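Folding shirts on the bed: how do you keep the wrinkles out?

Forum: Home and Laundry > Folding and storing
4 replies shown

Kistura
Posted 2024-06-14
Hello to all. I have a question which is maybe too simple for this forum, but I did not find the answer with the search. I moved in May to a smaller place and now I have no ironing board. I fold everything on the bed. Trousers and jeans are no problem, towels also not. But shirts with buttons come out worse than before I started. I make them flat, I fold the sleeves to the back, I turn the shirt, and there is always a big wrinkle across the front.

Maybe the surface is too soft? Or is my order wrong? I take the jeans first, then the shirts, then small things.

Ririla
Your order is the problem, I think. Shirts first, while they are still a little warm from the dryer. Jeans can wait until next year and they will look the same.

Kistura
I have no dryer, only a washing machine. The shirts come from the line.

Cuveo
I also fold on a bed, for many years now, and my shirts are fine, so I don't believe it is the softness. I want to write how I do it, step by step, because I learned it slowly and with many mistakes.

First the sheet. It must be pulled tight before you put anything on it. If the sheet moves, the shirt moves with it. Put the finished jeans far away from you, at the other end, so your arms have space in front.

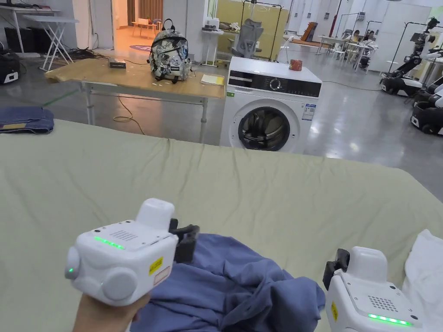 Then hold the shirt at the two shoulder seams, not at the collar, and shake it hard, two times. Lay it with the buttons down. Now pull at the bottom corners, a small pull to the outside, and after that pass the flat hand from the middle to the sides. Only when the back is flat you touch the sleeves. Most people begin with the sleeves and so they lock the wrinkle inside. Close the top button and one in the middle before all this, otherwise the front opens when you turn it.

Shukla
I must disagree with the bed. I did it like this too, and my back was hurting after every basket. A bed is too low for almost everybody. If you have any table, use the table. Put a towel on it if you are afraid for the fabric.

Cuveo
My back is good, but yes, it depends on how tall you are. I am 158 cm, so for me the bed is not so low. For a tall person I would also say table.

Ririla
And a table gives you a straight edge to fold along. I still say the bed is for sleeping.

Kistura
Thank you for so many answers. My table is always full of other things, this is the reason I use the bed. I tried it the way of Cuveo this evening with four shirts. Two of them are really better. The other two are linen and I think for linen there is no hope. It took me roughly 25 minutes, but I was slow and I was reading from the phone.

Shukla
Linen you should fold when it is a bit damp, and then let it finish drying over a chair. And please clean the table!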